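Wed 8 July

Kenunance dye bench, batch notes. Picking up from the madder trial, cotton this time not wool.

Scoured 300 g of the Kidau yarn, simmered with soda ash, water came out like weak tea. Did it a second time, still a bit yellow. Rinsed till clear. Should have tied the skeins looser, two of them have pale bands where the figure-8 ties sit. Known problem, do it every time.

Mordant: alum acetate at 13% weight of fiber. Old notes say 20 but that batch came out chalky to the touch and I don't want it again. Left the skeins in overnight, turned them once before locking up. Wheat bran bath after, short one.
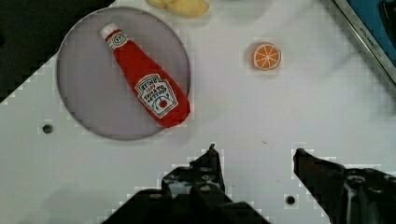 White table. Plush ketchup bottle on the round plate.

Madder: the Ninness powder, not the chopped root. Powder goes everywhere but gives up color faster. Soaked it in warm water first, poured that off (all the brown is in there), then fresh water. Added a pinch of chalk, our tap water is too soft for a decent red.

Kept the pot below a simmer. It crept up once while I was on the phone, pulled it off the heat right away. If skeins 4 and 5 look brownish thats why.

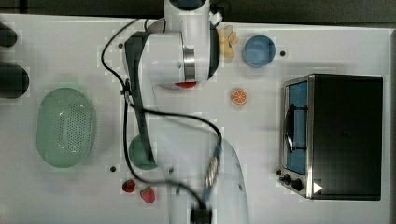 Same white table, kitchen things out, arm over them.

Skeins out after 13 hours in the bath incl. the cooling. Color by eye:
1 and 2 brick, even
3 brick, one pale band
4 and 5 duller, leaning brown
6 best of the lot, proper warm red. It was at the bottom of the pot, so maybe I'm not stirring enough

Washed with the Yüksel soap, neutral, no smell. First rinse ran pink, second rinse much less. Hung in the back away from the window.

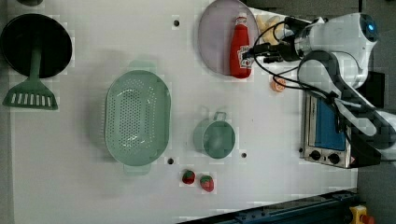 Exhaust bath still has plenty in it. Put the leftover linen scraps in, no fresh mordant, just to see. Expecting salmon at best. Don't dump this pot, lid is taped shut and labeled.

Light test: wind a bit of 1, 4 and 6 round card, cover half with foil, south window. Check end of July. Last years cards are still up there and can come down, the weld one has faded to nothing.

Scale was drifting again on small amounts, tare it between every weighing untill we get the other one back.

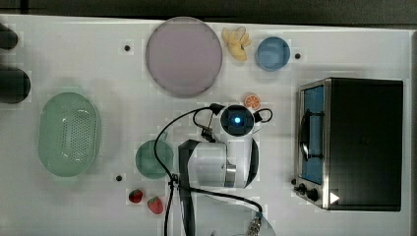
Next time
Looser ties, four per skein
Order more chalk
Try the iron dip on 4 and 5, nothing to lose there
Write down the bath temp when it goes in, forgot again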